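그라울몬트 리눅스 사용자 모임 소식지
꾸러미 저장소 이전과 새 빌드 이야기

안녕하세요, 여러분. 연휴를 앞두고 쓰기 시작한 글인데 이런저런 일로 미루다 보니 결국 2003년 5월 3일 토요일 아침에야 마무리를 하고 있습니다. 커피를 한 잔 내려 놓고 창문도 열어 두었는데 바람이 참 좋네요. 이번 호에서는 지난달 내내 저를 붙잡고 있던 일, 그러니까 트렛스테드 문서편집기의 한글 꾸러미를 새 저장소로 옮긴 이야기를 좀 길게 해 볼까 합니다. 짧게 쓰겠다고 매번 다짐하는데 잘 안 됩니다. 너그럽게 읽어 주세요.

먼저 사정을 모르시는 분들을 위해 조금만 거슬러 올라가겠습니다. 트렛스테드는 가볍고 빠른 문서편집기인데, 오래된 컴퓨터에서도 잘 돌아가서 우리 모임 회원들이 많이들 쓰고 계시지요. 다만 배포판에 기본으로 들어 있는 판은 늘 한두 단계 뒤처져 있고, 한글 입력 패치도 빠져 있습니다. 그래서 제가 재작년부터 소스를 받아 패치를 붙이고 다시 묶어서 올려 드리고 있었습니다. 처음에는 저 혼자 쓰려고 만든 것이었는데 한 분 두 분 달라고 하시다 보니 어느새 매달 하는 일이 되어 버렸네요. 귀찮지 않느냐고 물으시는 분도 계시는데, 저는 이 일이 꽤 즐겁습니다. 컴파일이 돌아가는 동안 화면에 글자가 줄줄 올라가는 걸 보고 있으면 마음이 차분해진다고 할까요!

문제는 저장 공간이었습니다. 그동안 쓰던 서버는 계정당 용량이 500메가바이트로 묶여 있었습니다. 트렛스테드 본체와 글꼴, 맞춤법 사전, 거기에 지난 판까지 남겨 두려니 자리가 늘 빠듯했어요. 새 판을 올릴 때마다 옛 판을 하나씩 지워야 했는데, 꼭 지우고 나면 그 판이 필요하다는 편지가 옵니다. 지난겨울에도 그런 편지를 받고 제 하드디스크를 한참 뒤져서 겨우 찾아 보내 드린 적이 있습니다. 그래서 준빌이라는 미러 서비스로 옮기기로 마음을 먹었습니다. 속도도 괜찮고, 접속이 몰리는 저녁에도 내려받기가 끊기지 않더군요.

옮기는 일 자체는 하루면 될 줄 알았습니다. 파일은 모두 142개였고, 용량도 대단치 않으니 밤에 걸어 두고 자면 아침에는 끝나 있겠거니 했지요. 그런데 옮기고 나서 검사합을 맞춰 보니 맞지 않는 파일이 나왔습니다. 다 글꼴 꾸러미였어요. 전송 방식을 텍스트로 걸어 둔 채 보낸 탓이었습니다. 이 바닥에서 몇 년을 굴렀는데도 이런 실수를 합니다. 바이너리로 바꾸고 다시 올렸더니 이번에는 모두 맞았습니다. 혹시 4월 마지막 주에 글꼴을 받으셨는데 설치 도중 압축이 풀리지 않는다는 말이 나왔다면 그때 받은 파일을 지우고 새로 받으시면 됩니다.

주소가 바뀌었으니 여러분 컴퓨터의 설정도 고쳐 주셔야 합니다. 꾸러미 목록 설정 파일을 열어서 옛 서버가 적힌 줄 앞에 우물 정자를 붙이고, 그 아래에 모임 게시판 공지에 적어 둔 새 줄을 그대로 옮겨 적으세요. 저장한 다음 목록을 갱신하고, 이어서 업그레이드를 하시면 됩니다. 직접 소스로 설치하신 분들은 해당이 없습니다. 옛 서버는 8월까지 열어 두겠지만 새 꾸러미는 더 올리지 않을 생각이에요.

이번 판에서 달라진 점도 적어 두어야겠지요. 제일 반가운 것은 한글을 빠르게 칠 때 마지막 글자가 사라지던 문제가 고쳐졌다는 점입니다. 저도 편지를 쓰다가 문장 끝의 '다'가 자꾸 없어져서 속이 탔는데, 새 판을 쓰면서부터는 그런 일을 겪지 않았습니다. 표 안에서 줄을 바꾸면 칸 높이가 이상하게 늘어나던 것도 나아졌고요. 인쇄 미리보기는 아직 조금 느립니다. 문서가 길면 쪽을 넘길 때마다 한숨 돌리셔야 합니다. 맞춤법 사전에는 회원분들이 보내 주신 낱말을 더했는데, 띄어쓰기에 대한 의견이 서로 달라서 몇 개는 다음으로 미뤘습니다. 보내 주신 분들께는 따로 답장을 드리겠습니다. 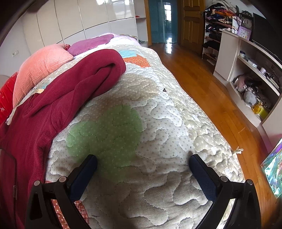 에라스토 냔다: 새 저장소로 바꾸고 업그레이드했는데 편집기는 잘 올라왔고 글자 사라지는 것도 없어졌습니다. 그런데 맞춤법 사전이 예전 판 그대로 남아 있네요. 목록 갱신은 두 번 해 봤습니다. 사전만 따로 설치해야 하는 건가요? 그리고 옛날 판도 계속 남겨 두실 건지 궁금합니다. 저희 집 컴퓨터 하나는 메모리가 적어서 지난가을 판이 제일 편하거든요.

에라스토 님이 미리 나눠 드린 시험판을 써 보고 보내 주신 글인데, 같은 일을 겪으실 분이 많을 것 같아서 여기에 답을 적습니다. 사전 꾸러미는 이번에 이름이 바뀌었습니다. 전에는 편집기 꾸러미 안에 함께 들어 있었는데, 사전만 고쳐도 편집기 전체를 다시 묶어야 하는 것이 번거로워서 따로 떼어 냈어요. 그래서 지금은 사전 꾸러미를 한 번 직접 설치해 주셔야 합니다. 그다음부터는 저절로 따라 올라갑니다. 제가 의존 관계를 제대로 적어 두었다면 이런 수고를 안 하셔도 되었을 텐데 죄송합니다. 다음 판에서 고치겠습니다.

옛날 판은 남겨 둡니다. 준빌 쪽에서는 자리가 넉넉해서 이제 지울 걱정이 없어졌거든요. 지난가을 판도 '지난 판' 디렉터리에 올려 두었으니 필요하신 분은 가져가세요. 다만 한글 입력 패치가 옛것이라 앞에서 말씀드린 글자 사라지는 문제는 그대로 있습니다. 이 판에까지 새 패치를 붙여 보려고 하루 저녁을 매달렸는데, 소스 구조가 그사이 많이 달라져서 손댈 곳이 한두 군데가 아니더군요. 혹시 이런 일을 좋아하는 분이 계시면 패치 파일을 보내 드릴 테니 편하게 연락 주세요.

이야기가 나온 김에 설정 파일 백업도 한 말씀 드리고 싶습니다. 트렛스테드는 사용자 설정을 홈 디렉터리의 숨은 디렉터리에 담아 둡니다. 새 판을 처음 실행하면 이 설정을 새 형식으로 바꾸는데, 한번 바뀌면 옛 판에서는 읽지 못합니다. 저는 그걸 모르고 새 판과 옛 판을 번갈아 띄우다가 단축키 설정을 몽땅 날렸습니다. 몇 해 동안 손에 익혀 놓은 것이라 다시 잡는 데 주말 한나절이 갔어요. 업그레이드하기 전에 그 디렉터리를 통째로 다른 이름으로 복사해 두세요.

글꼴에 대해서도 물어보시는 분이 계셨습니다. 룽르앙 글꼴을 왜 기본으로 넣지 않느냐는 것이었지요. 저도 그 글꼴을 참 좋아합니다. 작은 크기에서도 획이 뭉개지지 않고, 오래 들여다보아도 눈이 덜 피곤하거든요. 그런데 다시 배포해도 되는지가 사용 조건에 분명히 적혀 있지 않아서, 만든 쪽에 편지를 보내 놓고 답을 기다리고 있습니다. 답이 오기 전에는 각자 받아서 쓰시는 수밖에 없겠습니다. 받으신 글꼴을 개인 글꼴 디렉터리에 넣고 글꼴 캐시를 새로 만들면 편집기 메뉴에 이름이 나타납니다. 메뉴에 네모만 줄줄이 나온다면 로캘 설정부터 살펴보세요. 열에 아홉은 그쪽 문제였습니다.

화면 갈무리를 곁들인 설치 안내문은 쿨랍 까몬랏 님이 맡아 주셨습니다. 지금 초안이 25쪽인데, 읽어 보니 저라면 그냥 넘어갔을 대목까지 꼼꼼하게 적혀 있어서 감탄했습니다. 처음 리눅스를 쓰시는 가족이나 친구에게 건네주기에 딱 좋을 것 같아요. 오탈자를 함께 봐 주실 분을 찾고 있으니 시간이 되시면 게시판에 이름을 남겨 주세요. 절반만 읽어 주셔도 큰 도움이 됩니다.
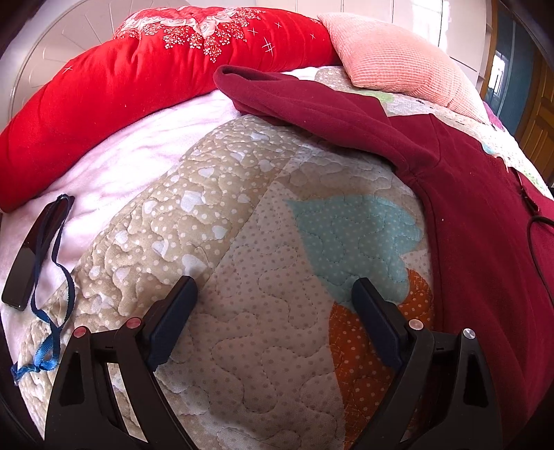

꽃장식이 있는 빨간 이불 또는 베개

마지막으로 회비 이야기를 잠깐 드리면, 준빌로 옮기면서도 올해 회비는 그대로입니다. 시디 굽는 일도 계속합니다. 모뎀을 쓰시는 분들은 저장소에서 전부 받기가 버거우실 테니 예전처럼 공시디 값만 보내 주시면 구워서 부쳐 드릴게요. 지난번에 구운 것 가운데 몇 장이 읽히지 않는다고 하셔서 이번부터는 굽는 속도를 낮추고, 다 구운 뒤에 한 장씩 검사해서 보내고 있습니다. 그래서 전보다 조금 늦게 도착할 수 있어요.

다음 호에는 인쇄 미리보기가 느린 까닭을 좀 파헤쳐 볼 생각입니다. 의심 가는 곳은 있는데 아직 확인을 못 했습니다. 쪽수가 많은 문서에서 유난히 느려지는 것을 보면 그림을 매번 새로 읽어 들이는 것 같기도 하고요. 시험 삼아 500쪽짜리 문서를 만들어 돌려 보았더니 컴퓨터가 한동안 대답이 없어서 그사이에 설거지를 다 했습니다. 비슷한 일을 겪으신 분은 문서의 쪽수와 메모리 크기를 같이 적어서 보내 주세요. 문서 파일까지 보내 주시면 더 좋지만, 개인적인 내용이 있으면 지우고 보내 주시고요.

새 저장소 주소와 사전 꾸러미 이름은 게시판 맨 위 공지에 있습니다.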